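Home News Clubs Results Equipment Contact

Club sets to move to green and white boards from June

February 2019

The Sistasside chess association will replace its stock of playing boards before the winter season, with the first delivery due in June. The order covers 200 roll-up vinyl boards in dark green and white, with rank and file markings printed in a white border. Existing wooden pieces will be kept and re-felted where needed.

The decision follows an equipment audit carried out across the association's four venues over the summer break. The audit found that the current boards, most of them folding timber sets bought second-hand, varied in square size by up to six millimetres. Several had no coordinates at all. Others had coordinates on two sides only, which slows down players who are still learning to record their games and makes disputes over a scoresheet harder to settle.

Boards from three suppliers were trialled. Hemetti and Appiah each provided a mat in a single thickness, while Jomier provided two. All were used in ordinary Tuesday night play, in junior coaching and in one rapid event, and were judged on flatness, glare, legibility of the border and ease of cleaning. The Jomier mat in the heavier grade was preferred. It lay flat within a few minutes of being unrolled and its coordinates could be read from a seated position at either end of the table.

Glare was the main point of difference between the samples. The Hemetti mat has a semi-gloss finish, and under the fluorescent tubes in the main hall the light squares reflected strongly enough to draw complaints from the middle boards. The Appiah mat was matt and comfortable to look at, but its corners continued to lift after two weeks under weights.

Colour was considered separately. Brown and cream was the first preference of a number of long-standing members, on the grounds that it matched the boards they were used to. In the trial, however, dark brown pieces on brown squares were the combination most often named as hard to read late in a long game. Green and white gave better separation for both the brown pieces and the cream-white ones, and was adopted on that basis.

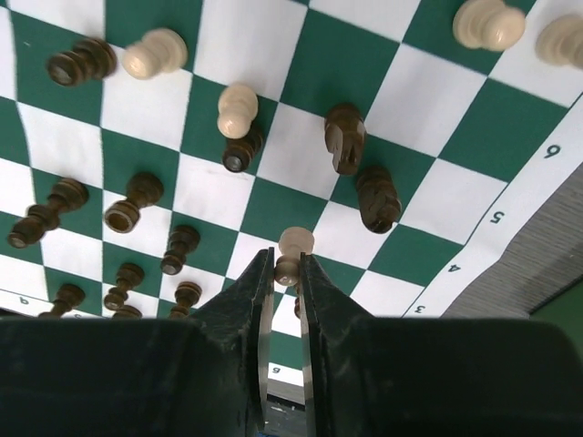

Square size will be standardised at 55 millimetres. The association's pieces are of the usual Staunton pattern, but they were bought in batches and the base diameters are not uniform. Measurements taken during the audit showed that four pawn bases from any batch will fit within one square at the new size, with a small clearance. That is the working rule the association will apply when buying replacement pieces in future.

Replacement pieces are needed in moderate numbers. The audit recorded 26 sets with at least one item missing or damaged, with pawns and knights accounting for most of the shortfall. Pawns tend to be lost on the floor during pack-up. Knights are more often chipped, usually at the ears or along the mane, where the carving is thinnest. Incomplete sets will be broken up and combined by batch, so that height and finish match within each set. Any remaining gaps will be filled from a spares box holding 400 loose pieces in both colours.

Re-felting will be carried out over three weekends in the main hall. Old felt and adhesive will be scraped back to bare timber, and new discs will be cut with a wad punch and fixed with a contact adhesive. Pieces should be left on their sides until the adhesive has cured. An order for 1000 pre-cut green discs in three diameters has already been placed, and will be topped up if the hand-cut ones prove too slow.

The vinyl boards will be stored rolled, printed side out, in cardboard tubes labelled by venue. Rolling them printed side in was found to leave a curl that lifts the corners when the board is next used. Boards must not be folded. A crease across the playing surface will not come out with heat or weight, and it will tip a light pawn. Marks can be wiped off with a damp cloth and mild detergent. Solvent cleaners and alcohol wipes are not to be used, as both dulled the border printing on the test samples.

Junior sessions will be supplied first. Coaches have asked for the coordinates to be visible on every board before the notation classes restart, and enough boards will be set aside from the first delivery to cover all junior tables. The senior grades will change over as further tubes arrive. Until then, the timber boards remain approved for rated play, provided both boards in any one match are of the same type.

Timber boards in sound condition will be offered to members and schools once the changeover is complete. Boards with split hinges or lifted veneer will not be offered. Expressions of interest can be lodged with the equipment officer at any venue, with first choice going to schools that already run a lunchtime club.

Clocks are not affected by the change. A separate check of battery compartments and rocker switches is scheduled for later in the year.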